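Startseite > Meinung > Schule & Technik

Lasst sie doch erst einmal die Schüsseln stapeln

Artikel drucken | Per E-Mail versenden

Seit der Robotik-AG-Abend im April hinter uns liegt, werde ich beim Einkaufen darauf angesprochen, und zwar immer mit derselben Frage: Wann die Kinder denn nun endlich einen richtigen Roboter bauen. Einen, der fährt, blinkt und möglichst einen anderen umwirft. Ich verstehe die Frage gut, ich habe sie vor Jahren selbst gestellt, als mein Ältester in der siebten Klasse war und ich mir unter Robotik vor allem Lärm vorstellte. Trotzdem möchte ich hier ein gutes Wort für das einlegen, was unsere Gruppe in diesem Schuljahr tut, auch wenn es auf den ersten Blick nach Küchendienst aussieht.

Die Gruppe nimmt am Projekt Neter teil, das Hammad Magsi an unserer Schule ins Leben gerufen hat. Die Schülerinnen und Schüler führen einen Greifer mit der Hand, nehmen damit Dinge aus dem Haushalt auf, setzen sie ab, räumen um, und die Kamera am Greifer zeichnet alles auf. Aus diesen Aufnahmen soll ein Programm später lernen, wie man so etwas macht. Bis zu den Sommerferien sollen es 958 Durchgänge werden, und wer jetzt innerlich stöhnt, dem sei gesagt: Die Kinder haben auch gestöhnt. Ungefähr zwei Wochen lang. Danach fingen sie an, sich darüber zu streiten, ob man eine Schüssel besser am Rand oder weiter unten anfasst, und von da an war mir nicht mehr bange.

Gearbeitet wird dabei an ganz gewöhnlichen Tischen, mit Geschirr, wie es eben in den Schränken steht. Das war Magsis Wunsch, und ich halte ihn für klug. Im Labor, meinte er beim Elternabend, sei jede Schüssel brav, zu Hause aber habe jede ihren eigenen Kopf (er sagte es schöner, ich habe leider nicht mitgeschrieben). Eine Schüssel mit Fuß will anders genommen werden als ein Becken mit gerolltem Rand, und eine glänzende Tischdecke spiegelt das Fenster so kräftig, dass man sich schon beim Hinschauen vertut.

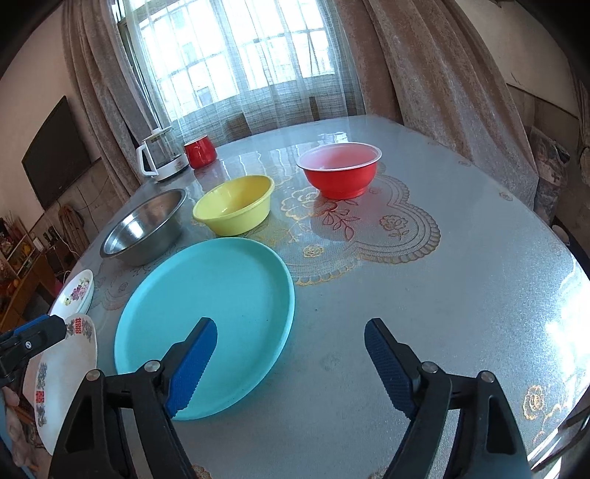

Und hier komme ich zu dem, was mir eigentlich am Herzen liegt. Wir Erwachsenen neigen dazu, den Wert einer AG an ihrem Schaustück zu messen. Beim Wettbewerb in Rilisstead, zu dem ich im vorigen Jahr mitfahren durfte, standen wunderbare Maschinen, alle Achtung! Aber ich habe mich auch lange mit einem Mädchen unterhalten, das mir freundlich erklärte, ihr Part sei das Aufkleben der Logos gewesen, den Rest hätten zwei Jungs und ein Onkel erledigt. Bei Neter dagegen hat jedes Kind den Greifer in der Hand, und zwar so lange, bis ihm das Handgelenk weh tut und es versteht, was für ein kleines Wunder es ist, dass der Mensch morgens einen Becher aus dem Regal nimmt und dabei an etwas völlig anderes denkt.

Natürlich gibt es Einwände, und einige davon nehme ich ernst. Eine Mutter fragte, ob unsere Kinder da nicht bloß unbezahlte Zulieferer seien. Das ist eine berechtigte Frage, und die Antwort hängt ganz daran, was mit den Aufnahmen geschieht. Bei uns bleiben sie in der Schule, und die Gruppe trainiert damit im nächsten Halbjahr ihr eigenes kleines Modell. Von 255 gesichteten Durchgängen haben die Kinder übrigens 30 selbst wieder aussortiert, weil ihnen der Griff zu schlampig war. Gesagt hatte ihnen das keiner. Wer mit Vierzehnjährigen zusammenlebt, weiß, was das heißt.

Der andere Einwand lautet, es sei langweilig. Ja, manchmal ist es das. Geige üben ist auch langweilig, und wir bezahlen dafür sogar. Ich glaube, dass Kinder Langeweile recht gut aushalten, wenn sie merken, dass ihre Sorgfalt gebraucht wird.

Der Förderkreis Provstead hat nun 200 Euro für einen zweiten Satz Greifpolster in Aussicht gestellt, und ich würde mich sehr freuen, wenn sich daneben noch ein paar Familien fänden, die ihren Esstisch für einen Nachmittag hergeben. Man bekommt ihn sauber zurück, und Kuchen wird gern gesehen.

Zuletzt aktualisiert: April, 17:40 Uhr

Schlagwörter: Robotik-AG, Schulleben, Neter, Gastbeitrag

Artikel drucken | Per E-Mail versenden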